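Abro hilo sobre alquilar (y medio arreglar) un piso viejo en Drosa, que llevo cuatro meses dando la turra en casa y ahora os toca a vosotros 🧵

Nos mudamos en diciembre. Sí, en diciembre, con el frío que hace en Drosa y sin ascensor. Si alguien os dice que en invierno las mudanzas salen más baratas, es verdad, pero luego te gastas la diferencia en caldo y en ibuprofeno.

Lo primero que aprendí: el ruido no se oye en las visitas. Fuimos a ver el piso a las once de la mañana y aquello era un convento. A las seis de la madrugada pasa el camión de reparto de Bondach marcha atrás, pitando, hasta la esquina. Id a ver los pisos a horas raras!!

Lo segundo: preguntad por la calefacción con factura delante. A mí me dijeron "esto calienta enseguida". La primera factura fueron 77 por un mes en el que dormí con gorro.

Luego está el tema vecinos. En el portal hay un grupo de mensajes con 2.724 mensajes sin leer desde que me metieron. Va todo de la puerta de la calle. Que si se queda abierta, que si se cierra demasiado fuerte. He silenciado el grupo y vivo mucho mejor.

El edificio es de 1977, bueno, eso dice la escritura, porque la vecina de abajo jura que ella ya vivía allí antes. No pienso discutir con ella, que me guarda los paquetes.

Y con las ideas para el baño llevo semanas cambiando de opinión cada noche. Va render:
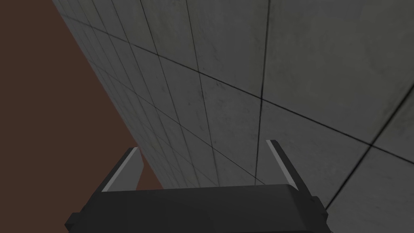
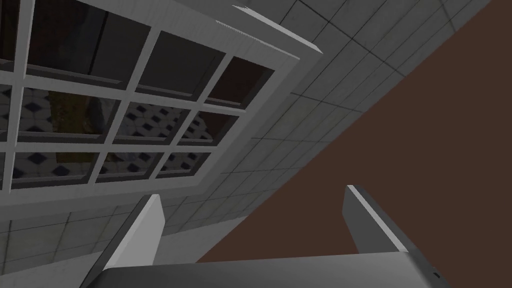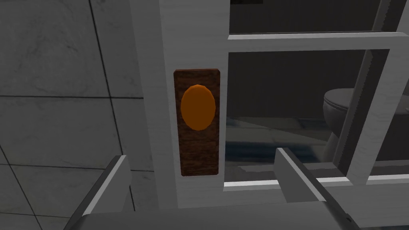 Total, que pedí presupuesto en dos sitios. En Mersha me contestaron en un día y en Plisbridge todavía estoy esperando, aunque me llega su boletín con ofertas de toldos cada mañana – no tengo ni balcón.

Consejo práctico: pedid los presupuestos desglosados. En el primero venía una línea que ponía "varios" y era la más cara de todas. Pregunté qué eran varios. Me dijeron que pues varias cosas.

Otro: antes de firmar nada, hablad con el casero por escrito. El mío es majo, pero por teléfono dice a todo que sí y luego no se acuerda. Ahora le mando un correo después de cada llamada con lo que hemos hablado y nos llevamos de maravilla.

También os digo que los plazos son un género literario. "Hasta 10 días laborables" para traer una caldera. Voy por la tercera semana duchándome en el gimnasio, que nunca lo había aprovechado tanto.

¿Me arrepiento? Pues no. Entra sol por la tarde en la cocina, el pan de la esquina es una locura y tardo un cuarto de hora andando al trabajo – antes eran dos autobuses y mucha fe.

Si alguien por Drosa conoce un fontanero que coja el teléfono, mensajes abiertos. Pago con bizcocho además de con dinero, claro.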